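Zoltano 剧集播放盒 用户手册
第4章 剧集资料库与观看记录的设置

本章说明如何在 Zoltano 播放盒上建立剧集资料库、导入演员与角色资料，并设置多成员的观看进度。开始之前，请先完成第3章的网络连接，并确认播放盒前面板的状态灯为常亮。状态灯闪烁时，系统仍在检查固件，此时进入设置菜单可能导致资料库索引不完整。

4.1 建立资料库

1. 按遥控器上的“主页”键，选择“设置”，再选择“资料库”。
2. 选择“新建资料库”。类型选“剧集”。电影与综艺应分别建立资料库，不要混放在同一目录下。
3. 输入资料库名称。名称可使用中文、英文字母和数字，不支持斜线和冒号。
4. 选择存储位置。可选内置存储、USB 硬盘或局域网共享文件夹。
5. 选择“资料来源”。出厂默认值为 Sallgate 剧集目录。如需使用本地资料文件，选择“仅本地”。
6. 按“确定”。系统开始扫描，屏幕右上角显示进度。

注意：扫描期间不要拔出 USB 硬盘。中途断开后，已写入的索引会被标记为“待校验”，需要按4.6节的步骤重新扫描。

文件夹命名应遵循“剧名/季号/集号”的层级。季号写作 S01、S02，集号写作 E01、E02。特别篇统一放入 S00。一个文件包含两集时，写作 E01-E02，播放盒会在剧集列表中合并显示，并共用一条进度记录。

单个资料库最多收录1032集。超过上限后，新文件仍可从“文件浏览”中播放，但不会出现在剧集列表内，也不参与“继续观看”的排序。 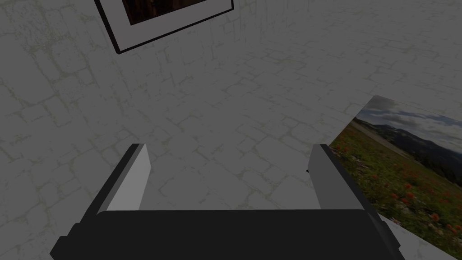
资料库已满时，旧剧集会被自动删除吗？

系统不会删除任何视频文件，也不会移除已有条目。达到上限后，扫描在最后一个可收录的条目处停止，并提示错误代码109。请新建第二个资料库，或将已看完的剧集移到“归档”，然后重新扫描。

4.2 匹配剧集资料

扫描结束后，系统按文件夹名称查找剧名、首播年份、分集简介和演员表。同名剧集较多时，匹配结果可能有误，尤其是翻拍剧和不同国家的同名版本。

1. 在剧集列表中选中条目，长按“确定”键2秒。
2. 选择“更正匹配”。
3. 输入原文剧名。必要时在剧名后加一个空格，再输入首播年份。
4. 从结果中选择正确的版本，按“确定”。
5. 返回列表，确认海报与简介已更新。海报更新可能晚于文字。

注意：更正匹配会覆盖手动编辑过的简介。如需保留，请先在“编辑资料”中将相应字段设为“锁定”。

4.3 演员与角色资料

演员资料与剧集资料分开存储。同一演员出演多部剧集时，播放盒只保存一份个人资料，并在各剧集下分别记录角色名。

1. 打开任一剧集的详情页，向下移动到“演员表”。
2. 选中演员姓名，按“菜单”键。
3. 选择“译名”，设置显示方式：仅中文、仅原文、中文加原文。
4. 如需对全部资料库生效，选择“应用到全局”。

演员更换时（例如某角色自第二季起由他人饰演），在角色条目中选择“按季区分”，为每一季指定演员。未指定的季沿用上一季的设置。客串演员默认只显示在所属分集内，可在“显示选项”中改为随剧集一并显示。

配音版本的配音演员需要单独启用。进入“资料库”>“高级”>“配音表”，选择语言后保存。配音表与当前音轨关联，切换音轨时演员表随之切换。

4.4 成员与观看进度

每台播放盒最多可建立4个成员。各成员的进度、评分和待看清单互不影响。

1. 进入“设置”>“成员”>“添加”。
2. 输入昵称，选择头像颜色。
3. 设置分级上限。高于上限的剧集不会出现在该成员的列表和搜索结果中。
4. 设置“剧透保护”。选项为：关闭、隐藏未看分集简介、隐藏未看分集简介与剧照。
5. 按“保存”。

启用剧透保护后，未看分集只显示集号与片长，演员表中仅在未看分集登场的角色也会隐藏。该功能不影响通知栏。若需同时屏蔽新一季的预告推送，请在“通知”中关闭“剧集动态”。
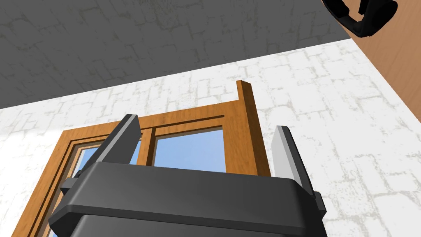 进度默认在播放停止时写入。播放中直接切断电源，会丢失最近一段进度。如经常使用带开关的插座，请将“进度写入”改为“定时”。定时写入会增加 USB 硬盘的读写次数，机械硬盘可能因此无法进入休眠。

片尾字幕开始后，该集即视为“已看”。识别依据为资料中的片尾时间点。没有时间点的分集，以播放到文件末尾为准。部分剧集在片尾字幕后还有一段正片，可在该剧的“播放选项”中关闭“自动跳至下一集”。

4.5 与其他设备同步

播放盒可与安装了 MacAulay 遥控应用的手机或平板同步待看清单。

1. 确认两台设备处于同一局域网。
2. 在播放盒上选择“设置”>“同步”>“显示配对码”。
3. 在应用中输入配对码。
4. 选择要同步的成员。每次配对只能选择一个成员，其他成员须重复以上步骤。

注意：待看清单为双向同步，评分为单向同步（由播放盒至应用）。在应用中修改的评分会在下次同步时被覆盖。

旧款 Brurnent 播放器的观看记录可通过导出文件迁移。将导出文件复制到 USB 硬盘根目录，在“同步”菜单中选择“导入记录”。记录按剧名和集号匹配，未匹配的条目列入“待处理”。迁移不包含自建片单和截图书签。

警告：导入前请备份现有记录。导入后的合并结果无法撤销。

4.6 重新扫描与索引修复

出现下列情况时，应执行重新扫描：更换存储位置；批量重命名文件夹；剧集列表与实际文件不符；条目旁出现“待校验”标记。

1. 停止所有播放，包括后台音频。
2. 进入“设置”>“资料库”，选中目标资料库。
3. 选择“重新扫描”。仅新增文件时选“增量”，其余情况选“完整”。
4. 等待进度条消失后，返回主页。

完整扫描保留观看进度和锁定字段，不保留未锁定的手动编辑内容。若扫描后仍有条目缺失，先检查文件夹层级，再检查文件名中的集号是否重复。集号重复时，系统只收录修改时间较新的文件。

可将完整扫描安排在夜间进行。在“计划任务”中设置开始时间，并将待机模式设为“浅待机”。深度待机状态下计划任务不会执行，错过的任务也不会补做。

本章剧集命名规则由 Branwen Bellis 校订。旧版手册中以点号分隔季号与集号的写法仍可识别，但不再推荐使用。

4.7 错误代码

109：资料库条目已满。见4.1节。
其他代码见附录B。联系技术支持时，请提供错误代码、固件版本和资料库类型，不需要提供片单。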